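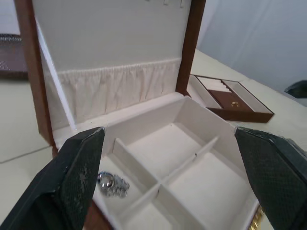

A garra Nirura sai da impressora com os dedos desalinhados, e o ajuste desta secção deve ser feito depois de montado o punho e antes da primeira tarefa completa. O procedimento foi escrito para a versão de bancada, construída em casa ou numa oficina partilhada como a de Cistadby, com a placa Kovavska no comando. Para o ensaio final usa-se uma caixa de joias aberta, com o tabuleiro dividido em compartimentos e uma peça prateada pequena num deles. Os dedos ficam afastados, um de cada lado das divisórias, com as pontas por cima do rebordo da frente. O revestimento verde-escuro pode apresentar marcas de desgaste na face interior, como no dedo esquerdo; enquanto a textura em grelha se mantiver, não é preciso substituí-lo.

Pesquisar neste manual... OK

4.2 Ajuste dos dedos e ensaio de recolha

Material: chave sextavada do conjunto, cabo de programação, pano seco, caixa com divisórias e uma peça pequena sem valor.

1. Desligue a alimentação dos motores. A placa pode continuar ligada por USB.

2. Limpe a face interior dos dois dedos com o pano seco. Não use álcool nem solvente no revestimento.

3. Feche os dedos à mão até se tocarem. Se uma ponta ficar mais adiantada, desaperte o parafuso da base desse dedo, alinhe e volte a apertar.

4. Ligue os motores e abra o menu Garra > Abertura. Introduza 40 mm como abertura de aproximação.

5. No campo Força, introduza 20. O valor é uma percentagem do máximo do motor.

Nota: com o motor Bárány de origem, a garra demora quase 3 segundos a fechar por completo. Se demorar bastante mais, verifique se o cabo está preso no punho.

6. Coloque a caixa na mesa com a frente virada para o braço e a tampa levantada ao fundo. Fixe a base com fita de dupla face.

7. Leve o punho em modo manual até as pontas ficarem acima do rebordo. Desça devagar, com a imagem da câmara aberta no ecrã.

CUIDADO: não desça com os dedos fechados sobre uma divisória. O esforço passa para o punho e pode partir a peça impressa.

8. Centre a garra sobre o compartimento, feche, suba e mantenha a peça suspensa. Se escorregar, aumente a força aos poucos – nunca acima de 40.

9. Repita noutro compartimento. Os que ficam junto à tampa exigem menos inclinação do punho, para não tocar no forro.

10. Guarde o perfil em Garra > Perfis. Sem este passo, a placa volta aos valores de fábrica quando se desliga.

Nota: o erro 892 indica que um dos dedos encontrou resistência antes da posição pedida. Abra a garra, retire o que estiver entre os dedos e repita o passo 8. Se o erro aparecer com a garra vazia, refaça o alinhamento do passo 3.

CUIDADO: mantenha as mãos fora da zona de trabalho com os motores ligados. O botão de paragem corta o movimento, mas os dedos conservam a última posição – para os abrir é preciso desligar a alimentação.

A calibração da câmara do punho encontra-se na secção 4.3.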